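Protocols > Sequencing > Library Prep > Hybrid Capture Cleanup

Post-capture bead cleanup for targeted panels

Last updated: April

Wednesday, by Kazue Ogura

This page covers the wash and cleanup steps that follow overnight hybridization with the Verkora panel. It assumes the library pools are already made and the probes have been added. For pooling, see the previous page in this section.

Before you start

Take the capture beads out of the refrigerator 30 minutes ahead and leave them on the bench. Cold beads clump and pipette short. Set the heat block to the wash temperature printed on the panel insert and check it with a separate thermometer. The display on the older block reads high.

Thaw the wash buffers fully. If the stringent buffer has a white precipitate, warm it and invert until clear. Do not use it cloudy.

Binding

1. Vortex the beads until the suspension is even, then dispense 100 µL per capture into low-bind tubes.
2. Place on the magnet, wait for the liquid to clear, and remove the supernatant. Wash twice with bead wash buffer.
3. Transfer the hybridization mix onto the washed beads. Keep the tubes on the block while you do this. A drop in temperature at this point lets off-target fragments bind, and later washes will not fully remove them.
4. Incubate with mixing. If you have no thermomixer, flick the tubes every few minutes.

Washing

5. Magnet, clear, discard the supernatant.
6. Add preheated stringent buffer. Pipette up and down slowly and avoid bubbles.
7. Return to the block for 6 minutes, then go back to step 5. Do this twice in total.
8. Move the suspension to a fresh tube before the room-temperature wash. Library that sticks to the walls of the first tube is a common source of background.
9. Remove all traces of the last wash with a fine tip. Leftover buffer slows the PCR.

Amplification and cleanup

10. Resuspend the beads in water and use half of the slurry in the PCR. Store the other half at -20 °C as a backup.
11. Run the cycle number given for your panel size. Small panels need more cycles - do not copy the number from an exome protocol.
12. Clean up with fresh ethanol, dry only until the pellet loses its shine, and elute.

Checking the result

Run one microliter on the fragment analyzer. Expect a single broad peak with its top near 400 bp. A second, larger hump usually means too many cycles and can be ignored if the yield is good. A sharp peak at the low end is adapter dimer and calls for another bead cleanup.

On the 631-gene panel, Ryota Katayama compared fresh captures with backups held in the freezer for up to 6 weeks. On-target rates were close. Duplicates were higher in the backups, so use them only when the first PCR fails.

Record the bead lot, the block used and the final concentration in Terka before the tubes leave the bench. The sequencing core will not load pools that have no Terka entry.

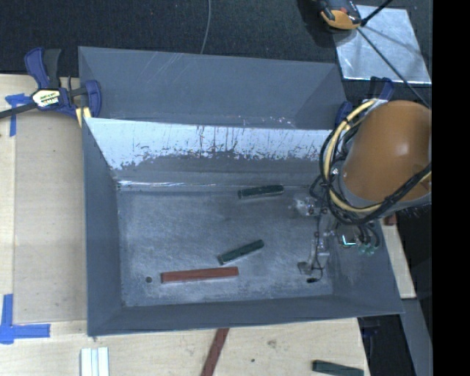 Blocks on the floor of a gray metal bin.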